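Shopping basket

A shopping basket is a small open container that customers carry through a store while they pick out goods. It holds less than a shopping cart and is meant for short trips. Most baskets are molded from a single piece of plastic, though wire baskets were the usual kind for much of the twentieth century and are still found in hardware stores and older groceries. The basket belongs to the store and is left at the checkout when the purchase has been paid for.

Design

The standard plastic basket is a rectangle with rounded corners. The walls lean inward toward the bottom, so that empty baskets fit inside one another and can be kept in a stack near the entrance. A thick rim runs around the top. It stiffens the walls and gives the hands something smooth to hold when the basket is lifted without its handles.

The walls are usually perforated with slots or small openings. Perforation reduces weight and the amount of plastic used, lets water from chilled goods drain away, and allows the cashier to see whether anything has been left behind. The floor may be solid, ribbed or perforated like the walls. Very small goods such as loose candy or packets of seeds can slip through wide slots, and some manufacturers make the lower part of the wall solid for that reason.
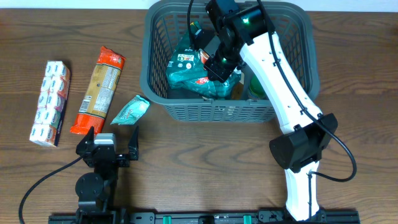 Gray plastic basket with slotted walls, holding bagged goods and a container with a green top.

Handles are either one wide bail or a pair that fold outward over the rim. A pair spreads the load better but has to be gathered in one hand. The hinge is the part that wears out first. On many models the handle ends snap into tabs or sockets at the rim and can be replaced without tools; on cheaper ones the basket is thrown away when a hinge cracks.

Colors

Stores often order baskets in the color of their sign. Gray, red, green and blue are common. Gray hides scuffs well and is often chosen by independent grocers, who may buy used baskets from more than one source and want them to match.

Sizes

Hand baskets are sold by volume. Small ones, used in pharmacies and cosmetics stores, hold 15 liters or less. Grocery baskets are larger. Rolling baskets, which have wheels and a long pull handle, are larger again and fall between the hand basket and the cart. They are popular with older customers but take up more floor space when stacked, and they are hard to use on stairs.

Packing

Goods go into a hand basket in the order they are found on the shelves, and the result is seldom tidy. Boxes and jars leave gaps that soft bags fill. Heavy items placed at one end make the basket tip when it is carried by the handles, so jars and cans are better set near the middle or split between the two ends. Glass jars ride best upright against a wall with something soft beside them. Snack bags and pouches are mostly air and take up room out of proportion to their weight — a basket can look full and still be light.
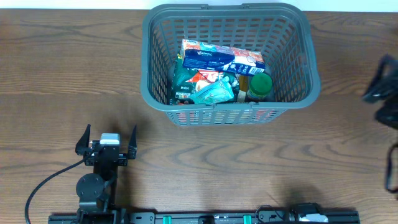
Tissue boxes, cereal and bread are usually laid on top, where nothing can crush them. Baskets used for display or for teaching children to shop are often packed in the same way, with the largest printed packages uppermost.

Manufacture

Plastic baskets are injection molded, most often from polypropylene. Handles are molded separately and fitted afterward. Among smaller makers, Trarketti produced wire baskets before changing to plastic, and its early plastic model kept the close grid of the wire type. Stikov makes a rolling basket with 3 wheels. The design writer Elżbieta Ostrowski has described the Trarketti grid as a habit carried over from wire, with no need for it in the new material.

Loss and cleaning

Baskets disappear from stores in large numbers. The Maltlow grocery chain reported 2,537 missing in a single year, nearly all of them hand baskets. Many end up in homes, where they are used for laundry, toys, garden tools or firewood. Some stores fit security tags to the rim, and others have switched to rolling baskets.

Cleaning is done with a damp cloth or in a washing machine built for the purpose. Slotted walls collect dirt at the corners of the openings and need a brush.

See also: Shopping cart; Reusable bag; Self-service store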